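Rokance folding desk, four months in

Quick one, on my lunch break. People keep asking me about the desk so I'm putting it all in one place and then I can just send the link.

Background. I rent a one-bedroom in Cosbridge, the bedroom is also the office, and the old desk was a hand-me-down with a drawer that stuck every single time it rained. Wanted something that folds flat against the wall when my sister stays over. Looked at the Aoki one first. Nice desk, much prettier, but the legs fold inward and eat all your knee room. Sat at it in the store for maybe two minutes and knew. The Waker was cheaper and wobbled when I typed. So Rokance it was, mostly by elimination.

Delivery. Came in one box, very heavy, left at the bottom of the stairs. My neighbor Obed Kpodo helped me get it up to the third floor and would not take a beer for it. Do not try this alone. The box has handles cut in the sides but they tear, one of them went on the first landing.

Assembly. Supposed to be "ready out of the box" and it mostly is. You attach the feet and the crossbar and that's it. Instructions are one sheet, pictures only, and the picture for the crossbar is drawn from the wrong side so I put it on backward. Took it off, turned it around, fine. Use your own hex key if you have one, the one they give you is soft and started rounding off before I was done. Whole thing under an hour including the swearing.

Folding. This is what you're paying for. Two latches underneath, pull both toward you, top drops, legs swing in. First few weeks the left latch was really stiff and I had to kneel down and use both hands. Loosened up since. I wouldn't want to do it every day with arthritis or a bad back, and my mother tried it and gave up. If you only fold it when company comes it's no big deal.
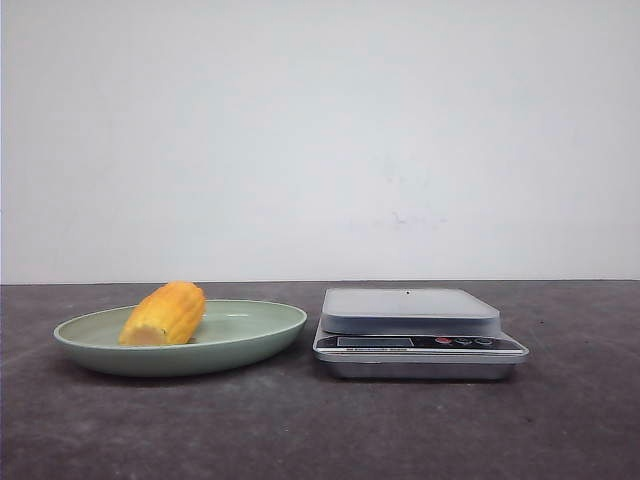
Folded it's thin enough to go behind the bedroom door, and the door still opens most of the way. It does want to slide on a bare floor. I put a rubber mat under the feet and it stopped.

Wobble. Some. Typing is fine, writing by hand is fine, erasing hard is not great. If you lean on the front edge to stand up you'll feel it give a little. I had a big monitor on an arm clamped to the back and the arm made it a lot worse, every keystroke and the screen shivered. Went back to the stand that came with the monitor. Better. If you need an arm then get a desk that doesn't fold, I don't think any of the folding ones will make you happy.

Surface. Holds up OK. Coffee wipes off if you get to it the same day. I left a ring overnight in January and it took a magic eraser and some elbow grease, and if I get the light right I can still see where it was. Fingerprints show, more than I'd like. Edges are sharp-ish when new, my forearms had little red lines the first week. Either the edges wore down or I did. A desk pad fixes that anyway.

Cables. Nothing. No grommet, no tray, no clips. And anything you stick underneath has to clear the legs when they swing in, which I found out by crushing a power strip. Now the strip sits on the floor and I unplug one cord before folding. Annoying but it's a habit by now.

Height. Doesn't adjust. I'm on the short side and it's a touch high for me, so I raised the chair and use a footrest. If you're tall you'll probably like it better than I do.

Customer service. Had to email them once, one foot was missing its leveling screw. Got a reply in 3 days, screw showed up the week after in an envelope with around 100 of them in it. I don't know either. If anyone local needs a leveling screw, let me know.

They say the hinges are good for 1000 folds. No way I'm testing that. I've folded it maybe once a week and there's no play in them so far. One hinge squeaked for a while and a drop of sewing machine oil took care of it.

Would I buy it again? Yes, at the sale price. At full price I'd wait, they seem to put it on sale a lot. If you have a room where a desk can just stay put then skip the folding ones completly and get something heavier for the same money.

4 out of 5. Point off for the cables and that hex key.

Will update if a latch goes.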